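Clerkine Members' Evening Software
Set-up guide, section 4: Creating an event and opening the guest list

Read this section once your group has been registered and at least one organiser has a login. If you have not reached that stage, go back to section 3. The steps are the same for a breakfast, an evening talk or a summer reception.

Before you start

Have the venue name, the room capacity and the start time to hand. You will also need the current member list, saved as a spreadsheet with one member per row. Groups moving over from Plernora should export their list using the "All contacts" option, as the shorter export leaves out email addresses.

4.1 Create the event

1. Sign in and choose Events, then New event.
2. Type the event name as you want it to appear on the invitation. It can be changed later, but invitations already sent will keep the old name.
3. Choose a venue from the list. If yours is missing, press Add venue and fill in the address.
4. Enter the capacity. The standard plan allows up to 100 places per event.
5. Press Save draft.

Note: A draft can be seen by organisers only. Members will not see it in their calendar until you publish.

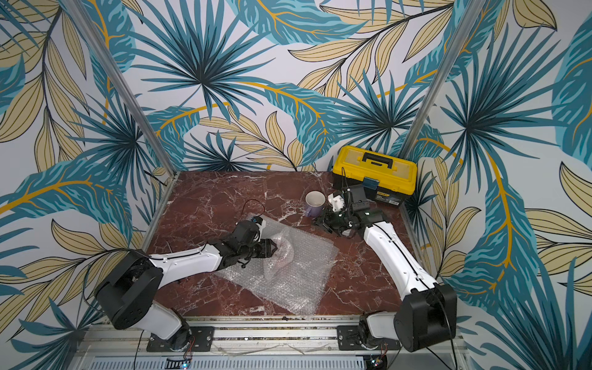
4.2 Load the member list

1. Open the draft and choose Guests, then Import.
2. Select your spreadsheet and press Check file.
3. Look through any rows marked in yellow. These usually have a missing surname or two addresses in the same box.
4. Correct them on screen, or correct the spreadsheet and load it again.
5. Press Confirm import.

Caution: Confirming a second import replaces the first. Notes typed against a guest's name, such as dietary needs, will be lost. Download a copy of the list first.

If the check stops with message 521, the file is open in another program. Close it and try again.

4.3 Set guest places

Each member may bring up to 2 guests unless you change the limit.

1. Choose Guests, then Limits.
2. Enter the number of guests per member. Enter 0 for members only.
3. Tick Waiting list if you want late replies to be held in order.

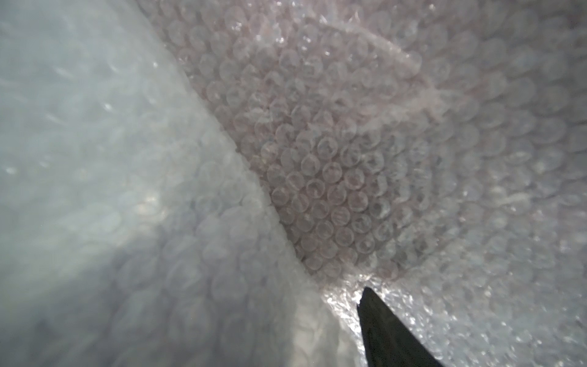

Places on the waiting list are not offered automatically. An organiser has to open the list and press Offer place beside the name. The member then has until the reply date to accept.

4.4 Publish and send invitations

1. Press Preview and read the invitation through.
2. Send a test to your own address.
3. Press Publish, then Send invitations.

Caution: Sending cannot be undone. To correct a mistake, use Send update.

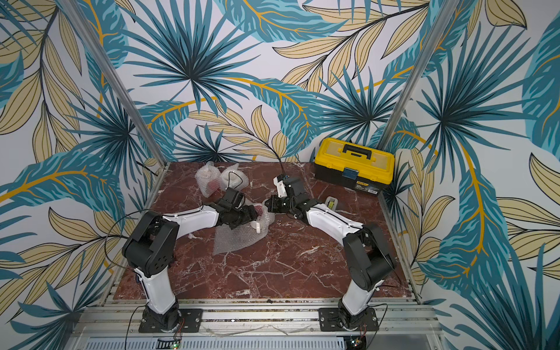
4.5 Print name badges

1. Choose Print, then Badges.
2. Pick the sheet size. Groups using the Gasser badge holders should choose layout 69.
3. Print one page on plain paper and hold it against a badge sheet before printing the rest.

Section 5 covers the door list and late arrivals.

Guide text: Remo Wieser, Punham office
Last revised 2025-01-08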